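씨카약 첫 투어 스커트 꼭 필요한가요?? (초보)

7월에 친구랑 트레마크(Tremach) 만에서 반나절 투어 예약했습니다. 업체는 린소프(Rinthorpe)라는 곳. 근데 준비물 메일에 스프레이 스커트가 '선택'이라고만 적혀 있음. 빌리면 따로 돈 받는다네요. 둘 다 카약은 호수에서 네 번 타본 게 전부고 바다는 처음. 수영은 좀 합니다. 출발은 아침 6시.

궁금한거
- 스커트 없이 타도 되는지
- 뒤집혔을때 스커트 때문에 못 나오는 경우 있나요? 이게 제일 무서움
- 신발은 아쿠아슈즈면 되나요

급해요 내일까지 옵션 확정해야 함 ㅠ

조회 1473 · 공유 6 · 답변 3

답변 1 (채택)
Khoa Trương

배 종류부터 확인하세요. 싯온탑이면 스커트 자체가 없습니다. 콕핏에 들어가 앉는 투어링 카약이면 빌리는 쪽 추천. 만 안쪽은 잔잔해도 곶 돌면 파도가 옆에서 들어와요. 물 차면 배가 엄청 둔해집니다.

탈출은 앞쪽 고리(그랩 루프)만 밖으로 나와 있으면 당겨서 바로 빠져요. 고리가 안으로 말려 들어간 채로 타는게 진짜 위험. 출발 전에 서로 봐주세요. 그리고 가이드한테 얕은 데서 탈출 연습 한번 시켜달라고 하세요. 안 시켜주는 업체면 저는 스커트 안 씁니다.

나일론으로 빌리세요. 네오프렌은 초보가 벗기기 빡빡함. 신발은 뒤꿈치 잡아주는 거면 아쿠아슈즈 OK. 슬리퍼 안 됩니다.

답변 2
파도멀미

저는 그냥 안 쓰고 탔는데 괜찮았어요. 바지 다 젖음. 끝.

답변 3
노젓는곰

윗분 말씀 다 맞고요, 추가로. 새벽 출발이면 춥습니다 얇은 방수자켓 하나. 구명조끼는 빌릴 때 어깨끈 위로 당겨보고 귀까지 올라오면 한 치수 작은걸로. 저는 키노시타(Kinoshita) 패들 쓰는데 초보한텐 길이가 더 중요해요. 키 작으면 짧은걸로 달라 하세요. 간식은 과일이 제일 편함, 해치 말고 손 닿는 데에 넣어두세요.
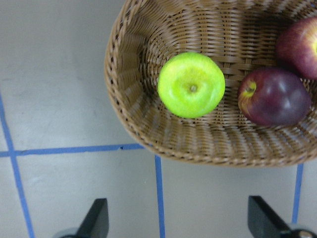
바구니에 담긴 사과, 그리고 파란 테이프로 칸 나눈 테이블
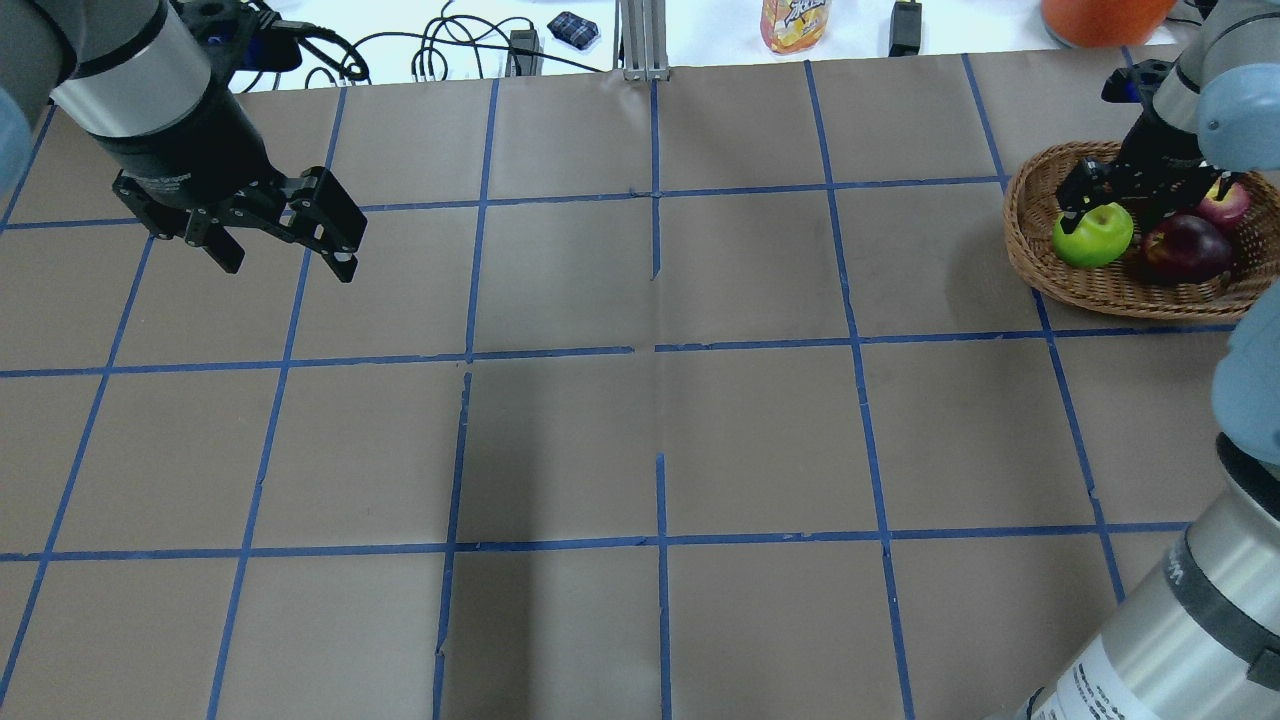
아 그리고 물은 꼭 넉넉히. 바다에서는 생각보다 목이 빨리 마릅니다. 멀미 있으면 약은 출발 전에 미리 드시고요. 폰은 방수팩에 넣고 팩도 줄로 묶으세요 저 하나 빠뜨려봄..

댓글 4

질문자: 감사합니다!! 업체에 물어보니 투어링 맞대요. 나일론으로 신청했어요. 탈출 연습도 해준다고 함
물개아빠: 바람 예보도 보세요. 오후 되면 세짐
파도멀미: 저도 담엔 스커트 빌려볼까..
마흔여섯에시작: 46살에 바다 첨 나갔는데 스커트보다 손바닥 물집이 문제였음. 장갑 챙기세여

관련 질문
- 주라인(Zuline) 드라이백 실사용 어떤가요
- 2인승 카약 앞자리 뒷자리 누가 앉나요
- 카약 탈 때 안경 고정하는 법
- 혼자 재승선 연습할만한 곳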